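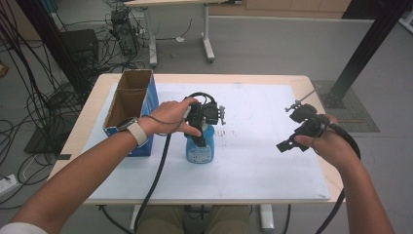

Bench notes: left gripper reading shut when it's open

Quick one, deadline was yesterday. Logged 2026-01-19, bottle task, the hand-held pair. Left unit kept reporting its fingers closed with nothing in them. No warning on screen, log just carries on as if all's well. We lost 600 takes out of 800 before Jelle Leemans spotted the flat line on the width plot.

Same fault as December, we think. Cable gets a tug, Clikska board drops out, then sends its last good number for ever. Swapped the cable, fault came back after 20 takes. So not only the cable.

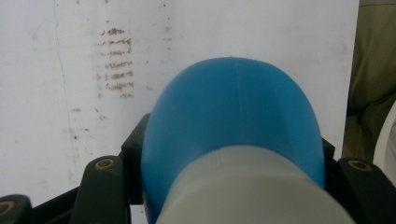
Fingers on the blue bottle.

The safety bit. Anything trained on those takes will think shut means open. On the big arm that's a hand trapped, so the bad takes are locked and the Nullex run is off untill we've been through them. Please don't copy from the old folder!

For now: open wide, check the number moves, then start. Every take. If it sticks, stop and unplug, dont just restart the software.

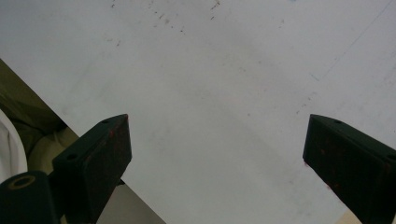

Leemans wrote back that checking by eye won't last a week, and that the board ought to send an error the moment the readings freeze. Fair. Skendov have been asked for a firmware fix, no date yet. Spare board is in the top drawer, sign it out.

Contact the bench desk | © Skendov user group newsletter | Back to top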